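4. The packing bench at Nendonholm

Our second site was the Furtună warehouse at Nendonholm, which packs grocery baskets for offices and small hotels. On a normal shift the bench sends out 800 baskets. Until October everything was packed by hand by 20 people in two rows. Now nine of the places have a robot arm, and the software that plans the picks is called Ruvus.

We spent a morning with Grigore Tănase, who has run the bench since it opened. He showed us the order screen first and then the simulator. Every new product is tried in the simulator before it is allowed on the bench. Someone enters its size and weight, places it on a table with a basket and a few other goods, and runs the pick from different starting positions. This used to be a job for the supplier. Two of the former packers do it now.

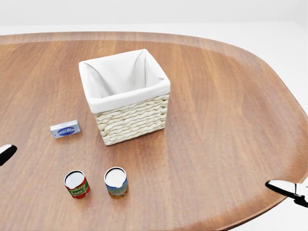 Figure 6. Simulated packing task with a lined basket, two cans and a small box, seen from between the gripper fingers.

Cans are the easy part, according to the packers. They stand upright and have the same shape from every side. Small flat boxes take more work, as the fingers have to come down close to the table, and a box lying at an angle needs the wrist to turn first. The basket liner was also a problem in the early trials - the arm caught the folded edge and dragged the basket along with it. The release point was raised after that.

4.1 What changed for the staff

We handed out a short questionnaire and got 81 per cent of them back. The main points were:

Less lifting. Most people said their shoulders and wrists felt better at the end of a shift.

More waiting. When an arm stops, the person beside it has to stay there until it is cleared. Several people found this more tiring than packing.

Less talk. The rows used to face each other. The arms stand between them now, and it is hard to hear across.

No one lost a job, but four temporary contracts were not renewed. The manager counted these separately and we think they should be included.

Kadir Duman from our group asked if the two simulator posts were paid more. They are, by one grade. The other packers had not been told how the two were chosen, and this came up in almost every interview. Grigore said the next posts would be put up on the notice board.

We compare these results with the Gradov site in section 5.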